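Gunawardena Lab is looking for people to write on whiteboards (and help us teach two robot arms to do it too!)

Call for study participants, Gaswood campus. Paid sessions, no robotics background needed.

Have you ever tried to write on a small whiteboard that somebody else is holding? The board tips, you push a little harder, the other person pushes back, and somehow the words still come out readable. Most of us never give it a thought. We give it a lot of thought, and we'd love your help.

Our project, Clokier, is about two-armed handwriting. One arm holds the board, the other handles the marker, and both are guided by a person during practice runs. We then train a model on those runs and see how well it does by itself. In our first round, models trained on many different people's runs wrote more readable letters than models trained on the same number of runs by one skilled lab member. That surprised us, and it's why we want a lot more people, with all kinds of handwriting. Messy cursive is very welcome!

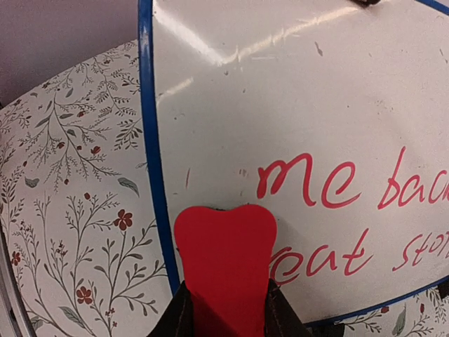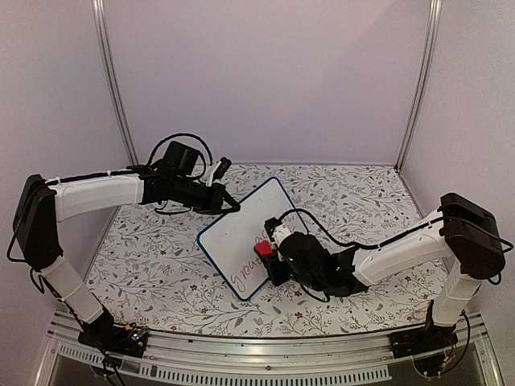
Photos: Clokier project, Gunawardena Lab

What you would do

You come in for 2 sessions, each lasting 3 hours with breaks whenever you like. In the first, we show you how to move the arms and you get plenty of time to play around before we record anything. In the second, you guide the arms through 14 short phrases in red marker, some printed and some in cursive, with the board held at different angles. You will also write the same phrases by hand so that we can compare the two.

We record the motion of the arms and video from the cameras on the setup, including the ones at the wrists. Your name is stored apart from your runs. You can stop at any point and still be paid for the full session.

Who can take part

Anyone 21 or older who can sit at a desk and use both hands with ease. Left-handed writers, please apply, we have far too few of you. If you learned to write first in a script other than the Latin alphabet, we'd be very glad to hear from you as well. Glasses are fine.

Pay and getting here

Each session is paid by gift card on the day, and we cover parking or bus fare. The lab is on the ground floor of the Zarkmont Building, with step-free entry from the parking lot side. Sessions run on weekdays through the end of May, and Tuesday has evening slots for people who work during the day.

How to sign up

Write to Dilruba Bhattacharjee, study coordinator, at the Gunawardena Lab front desk, or stop by and ask for a sign-up sheet. Tell us which hand you write with and which days suit you. Dilruba will send you the consent form to read at home before your first visit, and she is happy to answer questions about any part of it.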